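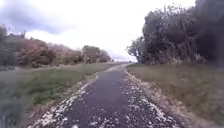 Page 6 of 40

Unit 3: Walking and the essay

Why do so many essayists walk? I love this question! A walk gives a writer a loose plot for free - you set off, things catch your eye, and your thoughts wander away and come back.
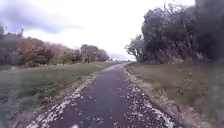
Look at how Badawi handles this in the opening of "To Benmoussa". One paragraph covers a mile, the next covers his whole childhood, and the joins are lovely. Mark each spot where the tense shifts.

Whitelaw's 1909 diary is a different pleasure. Her sentences are short and out of breath, with hardly a comma between stiles.

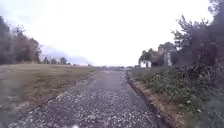
She rarely says what she feels, so watch the verbs. "Trudged" turns up on the first page and by the end she is "skipping" - wonderful stuff.

For the seminar: read Hegazy, p. 248 onwards, and write one paragraph in which a walker remembers something. Bring two copies.
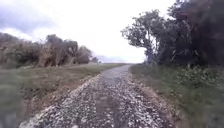
Fig. 2. A gravel path, narrowing towards the horizon.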